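Trodton Reading Partners
Progress report to the Moreira Fund
November 2020

Dear Madalena,

Thank you for your patience with us this fall. You asked for a shorter report than last year's and I have tried, but you know how I am once I get going, and there is a good deal to tell. I will start with the letters, as they are what most of your money has gone toward.

When the library closed its doors to groups in the spring, we had to find another way to keep our adult learners reading. Beat Fankhauser suggested that we simply write to them. Every learner who wanted one would get a letter in the mail, written at his or her level, with a stamped envelope tucked inside for the reply. I will admit I had my doubts. Many of our people have spent half their lives avoiding the mailbox, and I worried that a letter would feel like one more bill.

I was wrong, and I am very glad of it. Since the letters began we have sent out 1,913 of them, and the replies keep coming. Some are a single line. One gentleman, who came to us barely able to sign his name, now sends two full pages on the subject of his tomatoes, and has lately moved on to his neighbor's tomatoes, which he does not think much of. A mother of three wrote to say that she and her oldest now sit down to answer together on Sunday evenings.

The writing itself is done by our seven tutors, each with a regular group of learners so that the letters can pick up where the last one left off. We tried swapping groups over the summer to even out the work, and the learners did not care for it at all. They wanted their own person back – and told us so in writing, which pleased the tutors no end. We have left the groups alone ever since.

Paper, envelopes and stamps are kept at the office on Lestex Street, where the desks have drawers deep enough for a season's supply. Incoming letters are sorted there too, and copies of the outgoing ones are filed by learner, so that a tutor who falls ill can be covered without anyone losing the thread.
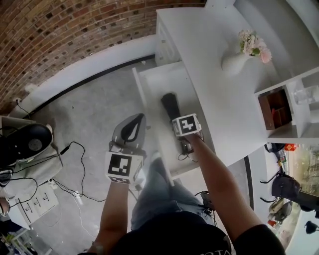
At the white desk, with the drawer open.

The phone lessons have been harder going. We planned for four evenings a week and are holding two at present. Teaching someone to sound out a word when you cannot see the page they are holding is slow work, and a poor line makes it slower. Beat has put together a set of matching booklets, with large page numbers and numbered lines, so that tutor and learner can at least be sure they are looking at the same thing. The first of these went out last month. The tutors like them very much, though the printing cost more than we had set aside, and I have moved money over from the travel line to cover it. I hope that is all right with you. Nobody has been traveling in any case.

Our story collection, Lolimero, is behind schedule. It was meant to be ready by now, with pieces written by the learners themselves, and we have more good material than we can fit. What has held us up is permission. Several writers agreed in the spring, then had second thoughts about their names appearing, and we want to give each of them time to decide. Some will use initials. I would now expect copies in January, and I will see to it that the first one goes to you.

As for spending, postage is running a little over and room rental well under, so overall we are comfortably inside the grant. The full figures are on the attached sheet. The one thing I would like to talk over with you is whether the unspent rental money could go to a second printing of the booklets. A quick phone call would do, whenever suits you.

With warm thanks from all of us, and from the tomato grower in particular, who asked me to send his regards.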